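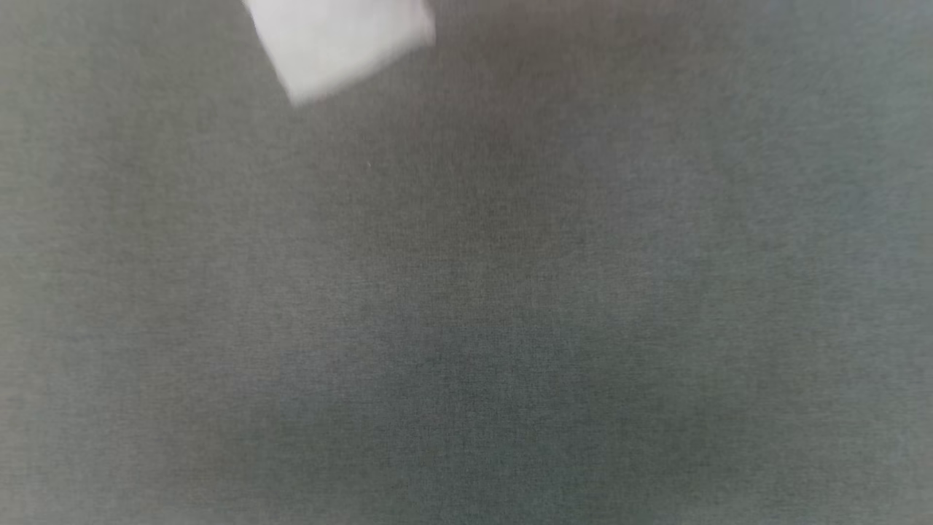

Folding work at Pimard: something white, cloth or paper, on the grey.

Wanted: people to fold things near a robot (open day, August)

Pimard is looking for participants for its open day in August, when the Drorker folding system will be shown to visitors who have been promised something more exciting than folding. You would work at the next table, doing the same job by hand, while people look from you to the machine and back again and draw their own conclusions.

The day involves:
Folding napkins, tea towels and paper sheets, in batches of 50
Swapping places with a colleague whenever the bell goes
Answering questions from visitors, chiefly whether you mind
Staying behind the yellow line while the arm is moving, however slow it looks

No experience of robots is needed. Experience of laundry is welcome but tends to come with opinions, so please bring only the useful ones. You must be 18 or over, able to stand for an hour at a time and willing to be beaten by a machine in front of schoolchildren. You may also beat it. Last year's visitors clapped for that much louder than the sales team would have liked.

We pay 800 lei for the day, including a paid practice session at the Lazăr building the afternoon before. Lunch is provided, and so is an apron, which we would like back. Travel from Goven is refunded if you keep the ticket - a photo of the ticket will not do, and we have had this conversation before.

To apply, send a few lines about yourself to Octavian Filip, open day desk, Pimard, Room 321, by 16 April 2026. A CV is not required. Do say whether you are left-handed, as the tables are set out differently. Everyone who writes will get an answer, typed by a person.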